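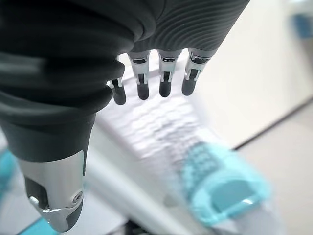
You've gone soft on them, a reader wrote under my last piece, and you'll be the one sweeping up round its feet by February. Well, it hasn't got feet. It's a hand on an arm and it stays where it's put, more than you can say for some of the shift. But I've been chewing on that comment for a good while now, because underneath the cheek there's a fair question, and I didn't really answer it last time. I was too busy being pleased that I'd got through a whole week without my wrist strapped up.

So, another go. I work at the Rolora depot in Carkthorpe, on returns. If you've ever bought something for the house, decided you hated it and sent it back, there's a decent chance that it came down our line in whatever bag you could find, with your shopping list still in it. There are 50 of us across the shifts. We take things out, turn them over, decide if they're fit to go back on sale, and put them in the right tote. On a busy day the line does 3000 items, and every one of them used to go through somebody's fingers at least twice. I've been doing it for 17 years. I know the difference between a scratch and a smear by the feel, and I can't open a jam jar first thing in the morning.

The Drostano hand came in to do the second touch. We still open the bags and do the judging, then the pieces go along to its bench and it picks them up and puts them where they need to be. It has four fingers in a row and a great big thumb, all silver joints with dark tips, and a dark grey covering over the back of it that looks for all the world like a gardening glove somebody's let go baggy. I didn't expect fingers. I'd been picturing a sort of grabber, the kind you use for litter, or those arcade claws that never once gave me a teddy at Skegness. Fingers are a different matter. You see fingers and you start thinking of it as somebody, and then you start being either rude to it or polite to it, and I've heard both in one tea break.

My opinion, for what it's worth, is that the hand is the least of it. What changes a workplace is everything that gets rearranged so that the hand can manage. I do wish the people who buy these things would tell us so at the start, because we could have helped.

Take how we put things down. I used to slide a piece along to the next person without looking. You got a rhythm going, a bit of a shove and a bit of a spin, and if it landed upside down the person next to you flipped it over without missing a word of her story. Now there's a way of putting things down. Apart from each other, not stacked, not leaning. It's not hard! A child could do it. But it means that I'm thinking about where my hands are going all day long, and I never used to think about them at all, and I go home tired in a new place. My wrist is better and my head is worse. I'd still take the swap, I think, but I'd have liked somebody to write down that it was one.

And then there's the talking. The old line had us shoulder to shoulder, and I won't pretend that it was all lovely, there were days I could have swung for the lot of them. But you knew things. You knew whose lad was poorly and who was not speaking to whose sister, and you knew when somebody was slow because she was hurting and you took a few of hers on the quiet. With the bench in the middle we're spread out. The person who would have been at my left elbow is over on the far side of the hall, and I wave at her. You can't take a few of somebody's on the quiet from over there. The system knows how many she's done and it doesn't know about her mother.

I put this to one of the managers and was told that we have the break room for that. I've thought of a lot of replies since, mostly in the bath.

Now, the reader who says I've gone soft will be nodding along at this point, so let me annoy them. I don't want the old line back. I really don't. People who get misty about repetitive work have generally not done it. The second touch was the worst job in the building, the same reach and the same twist until it felt as if your arm belonged to the conveyor, and it was always the newest starters who got it, or the ones who didn't like to complain. I did it for years before I got moved up to judging. If a machine wants that job it can have it with my blessing and a bow round it. I've watched it lower those fingers over a heap of odd bumpy things that I'd have sworn it would make a mess of, and sometimes it does make a mess of them, and sometimes it's as gentle as you like, and either way there isn't a nineteen-year-old standing there rubbing her elbow.

What I won't go along with is the idea that the saving just floats off somewhere and is none of our business. When Abdel Rahman — that's the wholesaler across the estate road, their lot and our lot share a bus stop — put in their own machine for the boxes, the first thing that happened was a cut in evening hours. Not sackings. Hours. You still had a job there, you could say so at a party, there was just less of it, and it came in awkward lumps that didn't fit round anything. Half the people at that bus stop have a second job now to fill the gap left in the first one. I look at them and I look at our bench and I do the sums, same as anybody would.

So far at Rolora the hours have held. We were promised they would until February, and I'd like to know what's so special about February. I asked. I was told it's a review point. I've been alive long enough to be wary of a point.

Here's where I've ended up, and you're welcome to tell me I'm daft. When a bit of the job goes to a machine, the people who used to do that bit should get first say in what the time is for. I don't mean a suggestion box. I mean sitting down before the thing is bolted in, with the ones whose arms ache, and asking what they'd do with the slack. I know what I'd say. I'd have us mend more. You would not believe what goes in the skip because it needs a screw or a wipe, and there's nobody given the minutes to do it! There are people on my shift who could put right half of that pile with a butter knife and the radio on. That's skilled work and it's pleasant work, and it would make the firm a bit of money besides. It'd also put us back round a table where we can hear each other.

I'd want training in it, too, and proper training. When the hand sulks, and it does sulk, we have to stand back and wait for somebody to come from the office and press things. Grown adults with a lifetime of handling behind us, stood there like people waiting for a lift. I can see perfectly well what's upset it most times. Something's been set down on the skew, or there are two bits touching that shouldn't be. I'd move it if I were allowed. Let me be allowed! Put it on my payslip as a thing I can do, and pay me for it.

And I'd want it to be safe to say when it's making life worse. At the moment there's a bit of an atmosphere, where if you grumble about the machine you're a dinosaur and if you praise it you're a creep. I've been called both and I've only written two of these. I'm 66 next birthday, so dinosaur is fair enough, but I was the first one on our shift to ask for a go at setting it up, and I'm still waiting to hear.

Somebody else wrote to ask whether it frightens me, the hand. It doesn't. I find it a bit of a marvel, if you want the truth, all those little joints going at once. I catch myself slowing down to watch the thumb. What does frighten me is a meeting I'm not at, with a chart on the wall, where that bench is one line and the 50 of us are another, and whoever is holding the pen has never stood on our side of it. You can stop a machine, there's a big button for it. I've not found the button for the meeting.

So to my reader with the broom, thank you, I think you're half right. I might well be sweeping up by February. If I am, I'll want to have been asked first, and I'll want a decent broom, the ones we've got are shocking.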